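Used server from an office clearance, one of two CPUs not detected

Posted in Home Servers by Mircea Stoica

I bought a used Hutell rack server from an office clearance in Fimcombe. It has two processors, but the setup screen only lists one, and I see half the memory. The fans go to 3000 rpm at power-on and stay there. The one CPU it does find sits at 81 degrees in the setup screen, which seems high for a machine doing nothing. The seller says it worked in August. I have swapped the memory sticks around and cleared the settings. What should I check before I send it back?

boutros_fan

Half the memory going missing is normal if a CPU isn't detected. Each processor runs its own bank of slots, so the sticks are probably fine. Take the heatsink off the missing one, lift the chip straight up and look at the socket with a flashlight held low to the side. Bent contacts show up as a break in the pattern. Don't touch them with your fingers. Check the gold pads on the chip too, and wipe off any old paste with alcohol. 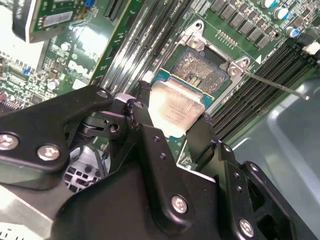
Last edited Thursday by boutros_fan

When you put it back, line up the corner mark and let the chip drop in under its own weight – if you have to push, it's turned the wrong way. Tighten the heatsink screws a little at a time, in the order printed on the label if yours has one. I use Fluvance paste, a small blob in the middle.

pellworth

Try one CPU at a time. Move the working one's memory out, then test the other chip in the first socket. If it boots, the chip is good and the problem is the second socket or the board. Took me 7 tries on my old Boutros, but that was a bad power lead.

81 is too hot at idle. Old paste, most likely.

kt_garage

just send it back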